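**Dranix opens its Porendale workroom to household assembly lessons**

*Porendale, August 23, 2018.* Dranix is very pleased to share news of Sarmiento, our long-planned project to teach two-armed robots the fiddly household jobs that most of us do with half our mind elsewhere. Since July our operators have guided the arms through 700 demonstrations, and we are delighted with how the collection is growing.
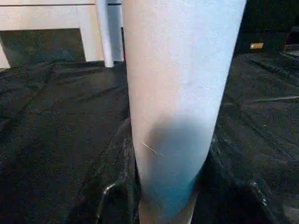

Each demonstration is a complete attempt at a small job, recorded from start to finish with the movements of both arms. We keep the clumsy ones too (there are plenty!), as a learning system needs to meet the awkward grips and second tries as well as the smooth runs.

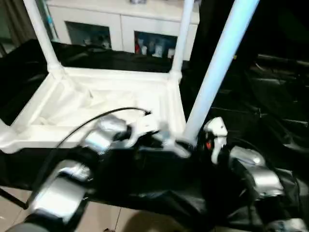

Why not simply program the movements? Parts never lie in quite the same spot twice, and a fixed set of movements has no way of coping with that, whereas a system that has studied many different attempts has a fair chance.

Our operators work in pairs and swap over regularly, so that the examples carry more than one person's habits.
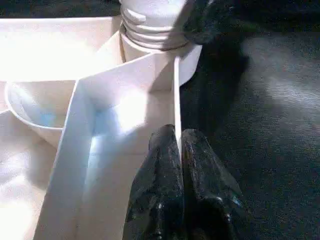 Sarmiento now covers 49 tasks, chosen with our friends at Unodham, who have kindly lent us their patience as well as their shelf space. They will check the labels on every recording before any training begins, and we can't thank them enough.
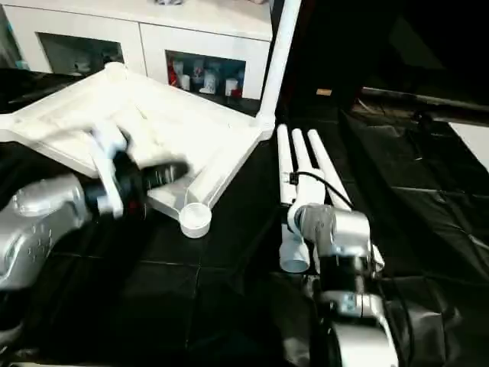 The next stage will add 3 further workstations at Porendale, and we would love to hear from local people who fancy learning to guide the arms. No technical background is needed, and full training is given. Please write to the Sarmiento team at Dranix, Porendale.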